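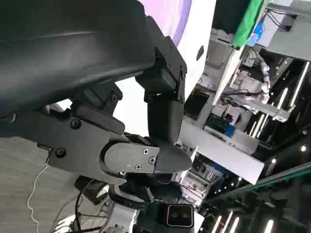 From: Nanami Wada
To: Golbridge Sourdough & Home Baking list
Subject: Re: [golbridge-bakers] Rye starter gone sulky, plus the July swap

Hi all,

Zuzana, I read your message at 6 in the morning with flour already on my elbows, so forgive me if I ramble. Your paragraphs are below and I'll answer as I go.

Zuzana Kollár wrote:
> My rye starter has been sulking for two weeks. It used to double
> in 4 hours and now it creeps up a bit, smells like nail polish
> remover and gives up. I moved it to the shelf over the stove when
> the kitchen got painted and I suppose that could be it? I feed it
> once a day, same as always, equal parts flour and water.

Oh, that smell! Mine did the exact same thing last summer and I nearly threw the jar in the trash. It's hungry. Over the stove is a warm spot, so it's racing through its food and then sitting there all day with nothing to eat. I'd move it back to wherever it lived before the painting and feed it twice a day for a while, with a lot less old starter in each feed. I keep back one spoonful (a regular soup spoon, I'm not fussy), add 3 spoons of rye and enough water to make it like thick oatmeal. Mine perked up after a few days of that. The nail polish smell went first, then the bubbles came back, and then one night it climbed out of the jar and glued itself to the bread box.

If you can get the dark rye from Trernik, try a bag. I switched in the spring and I'm never going back. They grind it a bit coarse and it soaks up water like crazy, so your usual recipe will feel stiff until you get used to it. I got mine through Haruto, who puts in an order when enough of us want some. Haruto, are you doing one this month? Put me down for two bags, and I still owe you for the last one, I haven't forgotten.

> Second question. Does anyone bake in cast iron without burning the
> bottom? My loaves look lovely on top and then I turn them over
> and it's like a roof shingle.

Yes! And I burned a lot of bottoms before I got there. I have the old pot my aunt gave me, the one I call Iron (very creative, I know), and it holds heat like nobody's business. What fixed it for me was putting a cookie sheet on the rack right underneath the pot once the lid comes off. Some people put the sheet in from the start, but I like a good blast for the first part. I also quit preheating the pot for a full hour. I give it 32 minutes, which sounds very scientific but is really just the length of the radio show I listen to, and the bottom comes out brown and chewy now.

Yuto told me he sprinkles coarse cornmeal under the dough, between it and the parchment. I tried it and it does help, though the cornmeal gets everywhere and my husband complained that the toast was "sandy." Your mileage may vary.

What temperature are you baking at, by the way? You didn't say. If you're starting at the very top of the dial I'd back off a little before you try anything else. And do you have an oven thermometer? Mine turned out to run way hot at the back left corner, so I give the pot a half turn when I take the lid off.

> Last thing, is the swap in July still happening? I'd like to bring
> my mother's caraway loaf if the starter cooperates.

It is, and please do bring it! I had a slice of that caraway loaf at Mehrangiz's place over the winter and I've been thinking about it ever since. We're at the Ishida hall again, doors at 10, and you can come in the side way if you've got a lot to carry. The kettle there is slow, so if anyone has a big thermos, bring that too.

A few odds and ends for the swap while I've got you all:

Please write what's in your loaf on a card. Last time there was a walnut bread with no label and two people here can't have nuts. Seeds too, if you can remember them all.

Mehrangiz is bringing barberry flatbreads and says she'll show anyone who wants to learn how she shapes them. Wear something you don't mind getting floury.

I'm bringing dried starter in little paper packets. I spread it thin on parchment, leave it on top of the fridge till it cracks, and bash it up with a rolling pin. 200 grams of wet starter makes a surprisingly sad little heap of flakes, so I've been doing a batch every few nights. One packet per household, please, until everybody's had a turn.

And does anyone have a spare bread lame handle? Mine snapped clean in half and I've been slashing with a steak knife, with ugly results. I'll trade a jar of plum butter for it.

Zuzana, write back and tell us how the starter's doing by the end of the week, even if it's still being a brat. If it is, I'll drop a cup of mine at your door.

Nanami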